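El último autobús a Linover

El autobús de Clarville salía a las tres. O no salía. Depende de a quién le preguntaras en la taquilla, y en la taquilla ya solo quedaba un cartel.

Ella corría igual. La maleta con una rueda mala, el abrigo abierto, el billete en la boca. Noviembre y ya oscurecía a media tarde. Tres meses sin hablar con su hermana y ahora esa llamada – ven, ven ya, han vendido la casa.

La casa. 445 de la calle Eren, la puerta verde, el limonero que nunca dio un limón.

Llegó. El conductor fumaba con un pie en el escalón.

– ¿Linover?

– Si arranca.

Arrancó. Sesenta y ocho kilómetros de curvas, la frente contra el cristal. Pensó en la madre. En las cucharas. En quien se quedaria con las cucharas.
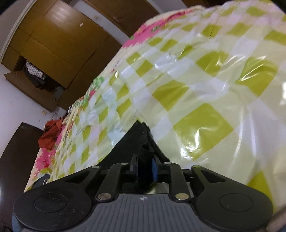 Su hermana abrió antes de que llamara. Más delgada. El pelo corto, quién lo iba a decir. No se abrazaron, se dieron las llaves, la maleta, un vaso de agua. Arriba, el cuarto de la madre. Y la cama grande, la colcha envuelta en plástico, brillante como un caramelo, igual que la tenía ella para las visitas que no venían. Se sentaron encima las dos. Crujió. Hacía treinta años que les tenian prohibido sentarse ahí.

– ¿Quién la compra?

– Los de Curkilex. Quieren poner oficinas.

– ¿Oficinas aquí?

– Eso dicen.

Silencio. Un grifo abajo. La hermana sacó un sobre del bolsillo, doblado en cuatro, manoseado. La letra de la madre, toda inclinada, como si fuera cuesta arriba.

Repartid lo que queráis. Las cucharas no. Las cucharas, al río.

Lo leyeron dos veces. Luego otra.

– ¿Al río?

– Al río, pone.

La risa le vino primero a la hermana, por la nariz, como de niña. Despues a ella. El plástico crujiendo debajo, la tarde ya negra en la ventana y el autobús de vuelta perdido, seguro.

Bajaron a la cocina. Abrieron el cajón. Se pusieron los abrigos.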